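Ovden Field Recorder Kit: Equipment Review for Documentary Students

Reviewed by the Media Resources Office for the short documentary programme. The kit is available to enrolled students from February.

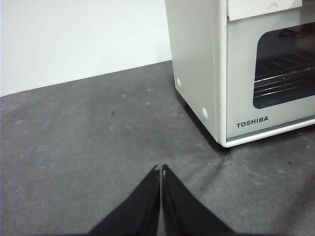
Purpose of the review

The office was asked to assess whether the Ovden recorder kit should replace the older sound equipment now lent to students making their first non-fiction films. Sound remains the most frequent cause of complaint when finished films are marked, and the existing recorders are no longer repaired by their manufacturer. The kit was used on three student productions over one term: a film about a swimming club, a portrait of a bakery in Ernow, and a longer piece on the closure of a bus depot.

Contents of the kit

The kit is supplied in a padded shoulder bag and comprises the recorder, one short directional microphone, two clip-on microphones with wireless transmitters, a wind cover, a set of closed headphones and the necessary leads. A folding boom pole is sold separately. The office considers that the pole should have been included, as the directional microphone is of limited use when fixed to a camera several metres from the person speaking.

The bag weighs more than the one it would replace. Students working in pairs did not object to this. Those who filmed alone found it tiring by the end of an afternoon and often left the wind cover behind, which led to unusable recordings on the exposed side of the bus depot.

Recording quality

Interviews recorded indoors were clear and required little correction. The two clip-on microphones matched each other closely, and a conversation between two people could be edited without an obvious change in tone from one voice to the other. The bakery film was the harder test. The ovens and extractor fans ran throughout the morning shift, yet the speech remained intelligible when the microphones were placed high on the chest.

The directional microphone gave a fuller sound at the swimming club than the older model did, although it could do little about the echo of the building. Students are reminded that no microphone will remedy a poor choice of room. The club interviews were eventually repeated in a changing area with towels hung behind the camera, and that version appears in the finished film.

The recorder also makes a second, quieter copy of each track as a safeguard against sudden loud noise. This worked as described in the manual. It must be switched on in the menu before each session, however, and two of the three crews forgot to do so at least once.

Ease of use

The main controls are large and can be turned in gloves. The level display is legible outdoors. The menus are less satisfactory: the setting for file format is placed under a heading marked "Service", and the date returns to its starting value whenever the batteries are removed. Files are then saved under a false date, which caused one editor considerable trouble when matching sound to picture.

Pairing the wireless transmitters takes less than a minute once the procedure is known. The printed guide explains it poorly, and the office has prepared a single-page replacement, kept in the front pocket of each bag.

Power

One set of batteries lasted through a full morning with both transmitters in use. The low battery warning comes late, and students should change batteries at the midday break whatever the display shows. The recorder will run from an external power pack, but the socket is loose and the cable should be taped in place.

Comparison with the Unetti set

The office also examined the Unetti portable set, which costs less and is lighter. Its recorder is simpler to operate and would suit students who intend to film a single interview. It accepts only two microphones at once and makes no safety copy. The transmitters lost contact on several occasions when the person wearing them walked behind a parked vehicle. For observational work, in which a moment cannot be repeated, this was judged to be a serious fault.

Cost and hire

The Ovden kit was priced at 2279 when the order was considered, with the boom pole at a further 111. The Unetti set falls below 2000 with all its accessories. Students may borrow the Ovden kit without charge for their assessed film. A charge of 20 applies to each additional booking and is payable on collection.

All bags are checked on return. Missing wind covers and clips will be charged at replacement cost. Any fault should be written on the card supplied, even where the equipment appears to have recovered.

Findings

The office recommends the Ovden kit for documentary productions with a crew of two or more. The sound is markedly better than that of the existing equipment and the construction appears sound enough for student use. The late battery warning and the arrangement of the menus are real weaknesses, and new users should attend the short induction before their first booking.

The Unetti set will be bought in small numbers for single interviews and research visits. The older recorders will stay available until the end of the current term, after which they will be transferred to the Marchuk archive room for use in playback only.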